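6 min read
Shares 3 | Comments 0

4. The Open Day Demonstration

4.1 Setting and visitors

The demonstration was held at the Plaltwood site in March, as part of the yearly open day. Some 600 people came through the building, most of them families and students from Flundton. The bimanual station was one of 6 stops on the tour. Groups stayed at each stop until the guide moved them on, so visitors saw different parts of the task and few saw a full run.

The station used the same two arms and hands as in Section 3. We kept the controller settings from the lab trials and made no changes during the day. Cillian Rafferty ran the station in the morning and handed it over at noon.

4.2 Task

The task was the handling of a flat, flexible item held between both hands over a tabletop. We chose it over the rigid block task because visitors at the previous open day had found the blocks easy to follow but dull. Flexible items are harder for the planner - their shape depends on where each hand takes hold and how far apart the hands are. Figure 2 shows the station with a dark grey item held in both hands.

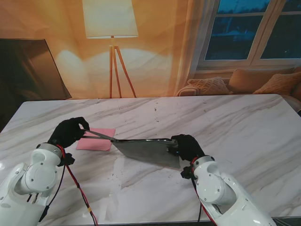
Figure 2. Two-handed hold above the table at the Plaltwood station.

How was a run counted when the guide moved a group on before it ended? It was counted in full, and the operator let the arms finish the motion whether or not anyone was still watching.

4.3 What was recorded

For each run the operator noted the start time, the item used and any stop. Joint positions and hand currents were logged by the Fendau software without operator input. In all, 70 runs were logged. Stops called by the guide for safety reasons were marked separately and are left out of the results in Section 5.

Visitors were invited to fill in a short card on leaving the station. The card asked what they thought the arms were trying to do, and whether any part of the motion had surprised them. Saengthong supplied the card design, which had been used before at a museum event. We did not ask for age or occupation.

The cards were filled in standing up, often by one person for a whole family. Several were left half blank. We use them only to describe what visitors noticed - they do not support any comparison between groups.

Contact the authors | Copyright the authors | Back to top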